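Troca de roupa usada volta em maio com horário alargado

2020-03-03
Texto: Liliana Guerra

A associação de moradores do bairro de Dultov vai repetir em maio a feira de troca de roupa usada que organizou no outono passado. A edição deste ano dura dois dias, um a mais do que a anterior, e ocupa também a sala do primeiro andar do antigo mercado, que até agora servia de arrecadação.

O funcionamento é o mesmo. Cada pessoa entrega até seis peças lavadas e em bom estado, recebe uma senha por cada uma e pode levar para casa o mesmo número de peças. Não há dinheiro envolvido nem distinção entre marcas: um casaco vale uma senha, uma camisola também. A roupa interior e o calçado ficam de fora.

Na primeira edição foram entregues 1120 peças. Dessas, 494 não encontraram novo dono e seguiram para a Ernum, a cooperativa que recolhe têxteis na zona e os separa por fibra. Parte do material foi vendida a uma oficina que faz panos de limpeza.
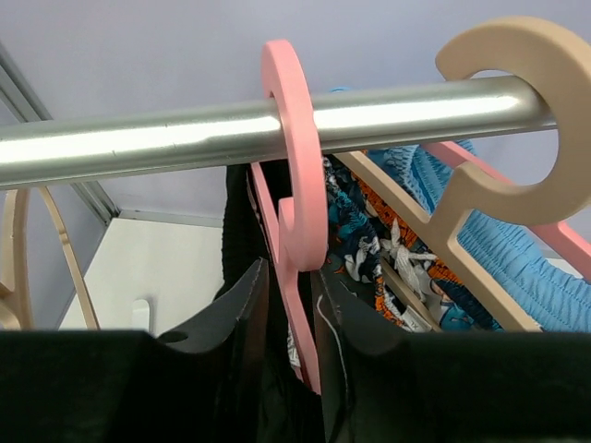 A recolha antecipada começa quatro semanas antes da feira, na loja da Pálfi, na rua do mercado, e na biblioteca. Quem entregar a roupa nestes pontos recebe as senhas na hora e pode entrar na feira meia hora antes da abertura ao público. No ano passado a fila chegou à paragem do autocarro e houve quem desistisse.

Ileana Matei, responsável pela triagem, diz que o maior problema foi a roupa de criança. "Recebemos muita coisa para bebés e quase nada a partir dos oito anos, que é quando as famílias mais procuram", afirma. Para tentar equilibrar, as peças de criança entre os oito e os catorze anos vão valer duas senhas.

A organização decidiu ainda mudar a forma de expor. As peças passam a estar separadas por tamanho e só depois por tipo, com os casacos numa zona à parte, junto à entrada. As mesas usadas no ano passado ficam reservadas para malhas grossas, que se deformam quando passam muitas horas penduradas. Haverá dois provadores, com cortina, ao fundo da sala grande.

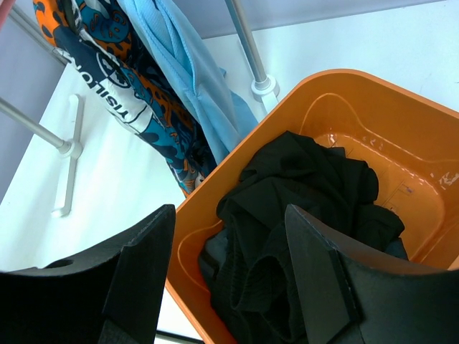
Tempo de leitura: 3 min

A feira vai ter também uma banca de arranjos. Duas costureiras do bairro pregam botões, fazem bainhas simples e substituem fechos pequenos, por ordem de chegada. O serviço é gratuito, mas os fechos têm de ser levados pelo próprio. Arranjos mais demorados – forros, por exemplo, ou casacos com a gola desfeita – não serão aceites no local.

Na sala do primeiro andar decorrem as sessões sobre cuidados com a roupa. A primeira trata da lavagem a baixa temperatura e da leitura das etiquetas, a segunda da remoção de nódoas e a terceira de remendos à vista. Cada sessão dura 45 minutos e não exige inscrição, embora a sala tenha lugares limitados. O acesso faz-se apenas por escadas, motivo pelo qual a sessão dos remendos será repetida no rés do chão, ao fim da tarde do segundo dia.

A junta cede o espaço e a eletricidade. A Tulten, empresa de transportes com armazém na zona, leva as sobras até à cooperativa no fim do segundo dia, como já tinha feito. O restante custo, sobretudo cabides e impressão de senhas, fica por conta da associação, que reservou 200 euros para o efeito.

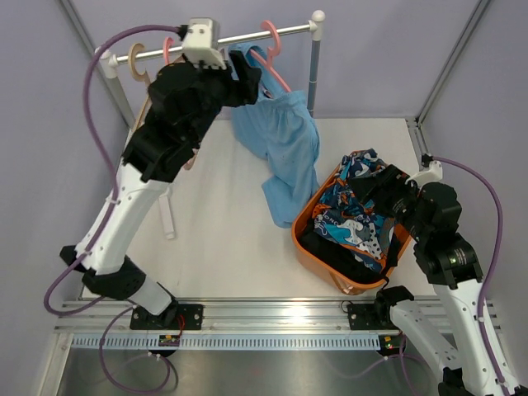 Quem tiver cabides a mais em casa pode deixá-los nos mesmos pontos de recolha. Servem de qualquer material, desde que não estejam partidos, e não dão direito a senha. Os de arame são aceites, mas só serão usados para camisas e peças leves.

Fica por resolver a questão da roupa de inverno. Como a feira é em maio, a associação espera receber muitos casacos que poucas pessoas vão querer levar nessa altura. Uma das hipóteses em estudo é guardá-los até ao outono e fazer uma manhã de troca só para agasalhos, mas falta encontrar um local seco. A cave do mercado foi posta de parte por causa da humidade – em janeiro voltou a entrar água junto ao quadro elétrico.

Matei admite que a decisão possa ficar para depois da feira. "Primeiro temos de ver quanto sobra", diz.

As senhas que não forem usadas em maio mantêm a validade para a edição seguinte, ainda sem data. As da primeira edição, de cor verde, continuam a ser aceites e devem ser trocadas pelas novas na mesa da entrada. O horário completo será afixado na biblioteca e na porta do mercado durante o mês de abril.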